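Hand-Held Gripper Kit Review – Progress Report
Prepared by: Danjuma Onuoha
For: Ranasinghe program office
Date: Thu 7 July

Summary

The review of the Birnine hand-held gripper kit is on schedule. Setup is finished, the tabletop tasks are under way, and more than 380 recordings have been stored. We are not yet ready to recommend a purchase. The open points are finger wear, cable handling and the terms of the support contract.

Work since the January report

The kit was unpacked, checked against the packing list and installed at the Farus site. One cable was missing and Birnine replaced it under warranty. Software setup took longer than the vendor's guide suggests. Most of the delay came from our own network permissions, and those have been sorted out with the IT desk.

We then moved to two-handed work. The operator holds one gripper in each hand and works at a covered table with a bowl on a round mat, a spoon and thin black rods. The rods were chosen because they are hard to pick up from a flat surface and easy to drop. Operators needed one or two practice sessions before their recordings were good enough to keep. 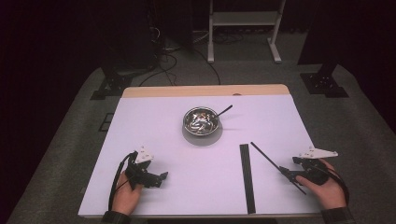
Tabletop tasks

The task list has three groups: picking up and placing a rod, laying rods across the bowl, and moving the spoon. The first group is complete. The second is in progress and has the highest share of rejected recordings so far, mainly from rods rolling off the rim. The spoon tasks have been tried but not scored.

Each gripper has its own cable, and operators have asked for a longer one. They report that the present length is fine for work close to the body and tiring when reaching across the table. Birnine has quoted for a longer version – the price is in the cost sheet sent separately. 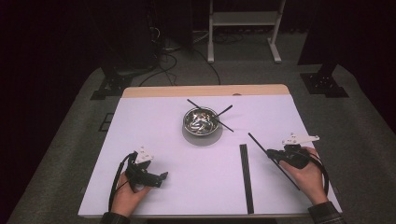 Two-handed rod task, with two rods crossed over the bowl.

Recordings are copied to the project drive at the end of each session and checked the next working day. A recording is rejected if a marker was lost from view for too long or if the operator stopped partway. We have asked Birnine for a tool that flags lost markers during the session. The current release reports them only after export.

Condition of the equipment

Both grippers remain in daily use. The fingers are inspected once a week and compared with the photos taken at delivery. The dark finish picks up marks, and there is a pale scuff beside one of the holes on a finger.

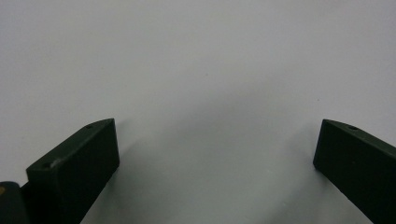
Birnine lists the fingers as a replacement part and sells them in pairs. We have asked for a written statement of expected life, as the cost over a full year depends heavily on it. Pranitz, the other supplier on the shortlist, includes one spare pair in its base price but has not yet supplied a loan unit.

Budget

Spending is within the approved amount. The only unplanned item was 32 hours of operator time for extra practice, covered from the training line.

Next steps

Finish the rod tasks and start scoring the spoon tasks.
Reach 1000 accepted recordings before the final report.
Test the longer cable if the program office approves the quote.
Get written support terms from both suppliers.

Decision needed: approval of the cable quote, preferably before the next review meeting.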